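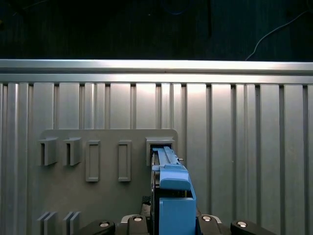
Lab visit, Kilten site: learning insertion from wrist views

The second stop of the April tour was the assembly cell, where the Jayasinghe group works on contact-rich insertion. The session lasted one hour and covered one task, one policy and one set of results.

The task is simple to state. The gripper holds a light-blue plastic assembly with a slide bar at its upper end, and the bar has to go up into an open holder on an upright gray board. The board stands against a ribbed aluminum panel. In the trials we were shown, the target was the holder at the right end of the row. Two other open holders sit at the far left of the same board, and the policy has to ignore them unless told otherwise.

Method

The group trains on wrist camera views and joint readings only. There is no force sensor and no fixed camera. Training data came from 3,612 demonstrations recorded by hand guiding, stored and replayed with an in-house tool called Plusix. The policy predicts short chunks of motion, and the chunk length is cut once the bar is close to the holder. According to the host, this change made the largest difference of any they tested. Longer chunks worked well in free space but carried small pose errors into the contact phase, where the bar caught on the lip and the policy kept pushing.

A second part of the method, named Asedetti, labels each demonstration with the moment of first contact. Labels are derived from the lag between commanded and measured joint positions. Frames after that moment are sampled more often during training.

Results

Each setting was tested for 100 trials. The full method completed 91. Without the contact labels it completed 78, and with a fixed chunk length 64. Most remaining failures were tilt errors at the entry – the bar was in the right place but at the wrong angle. Three training seeds were run for the full method only, which makes the smaller gap hard to judge.

Questions from the group

One visitor asked about lighting. The cell is lit mainly from above, and the team has not tested other setups. Another asked whether the policy transfers to the two holders on the left. It does so after 1,000 further demonstrations, but no success rate was given.

Cycle time was not reported. The next stop was the machine shop, on the floor below.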